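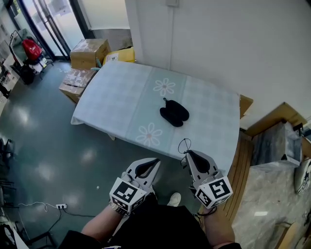

Marker visibility belongs in the written procedure, and right now our draft has it as a footnote. I'm revising the rules for handheld gripper collection at the Ketdale site and want comments before the text is frozen. The current wording says "keep the workspace tidy," which two operators will read two ways. With a black zippered glasses case alone on the cloth, the tabletop passes under any reading. The power strip and the cable across the floor don't, if you take "workspace" to include where the operator stands. Proposed text:

4.1 One task object on the table at start of take.
4.2 Marker faces clean and unobstructed on both grippers.
4.3 No loose cables on the floor within reach of the operator's feet.
4.4 Table covering pulled flat before each session.

Last revision 23 June 2021. Objections welcome.

karnance_ops
4.3 is fine. 4.1 is too strict. We ran 1,856 takes under a one-object rule and the set was close to useless for anything with clutter. Make it "task objects as listed on the task card."

tb_fixture
Disagree. The one-object rule is for the baseline set. Clutter gets its own section and its own card. Mixing them is how Semple ended up relabeling 1,259 takes.

karnance_ops
Then say "baseline" in the heading. It doesn't at the moment.

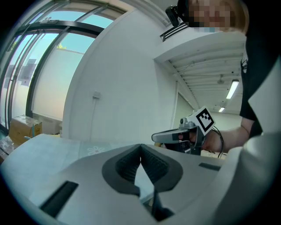

Lachlan Munro

On 4.2, I'd split it. Marker condition is a pre-session check. Marker obstruction is a during-take matter and needs different wording. The marker plate on mine is above the trigger handle, and the cable loops down on the torso side. That routing should be written down too, as a separate item:

4.2a Inspect marker faces before session. Replace if scratched or lifted.
4.2b Cable routed toward the operator's body, clear of marker and camera.

I'd also add a line on windows. Large glass on one side of the room means the light shifts during a session. Log it or close the blinds.

tb_fixture
Agree on the split. Not on blinds. Half our sites don't have any. Logging only.

mrr_calib
What interval for the marker check? Per session is too long if a session is 10 hours. Urier does it at every battery swap.

Lachlan Munro
Battery swap works for me. It's already a stop.

karnance_ops
No objection. Still want 4.1 changed. At 4,000 takes per site I'm not repeating the exercise.

tb_fixture
Heading will read "4. Baseline collection." 4.1 stays. Clutter goes to section 5, draft in October.

karnance_ops
Fine. Send me section 5 when it exists.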